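Dull patches on a stone-look kitchen counter after cleaning
Posted 2016-01-26 in Household Surfaces 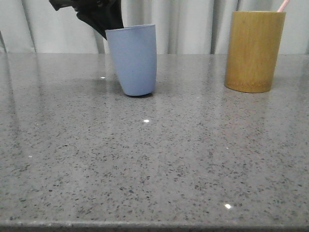 Gray speckled countertop with a light blue cup.

Question

I am responsible for the shared kitchen in a residential building of 6 units. The counter was supplied by Renetti two years ago and is cleaned every evening with a diluted all-purpose spray. Since early January, residents have reported a film that returns within a day of cleaning. It shows most clearly under the ceiling light. The installer, Skunstead, has advised that the counter be repolished at a cost of 178 dollars. Before approving that expense, I would like to know whether the film can be removed by ordinary means, and whether vinegar is acceptable.

Answer 1 (accepted)

A film that returns so quickly is in most cases cleaner residue. Please proceed as follows before any repolishing is considered.

Wash a small area with warm water and a few drops of plain dish soap. Rinse it with a clean cloth and fresh water, then change the water and rinse again. Dry at once with a microfiber cloth. If the treated area looks clear the next morning, the full counter may be done the same way.

Vinegar should not be used until the material has been confirmed in writing. Acid will etch marble and limestone, and it can weaken the sealer on other stone. The supplier should be able to state the material from the order number.

Answer 2

We had the same problem at the Adeyemi center — hard water. Switched to distilled for the rinse and it went away in almost 2 weeks. A jug is cheap.

Answer 3

Repolishing is seldom required on a counter of that age. Request a second quotation. Grumier quoted us 50 dollars for an inspection, which was credited toward later work.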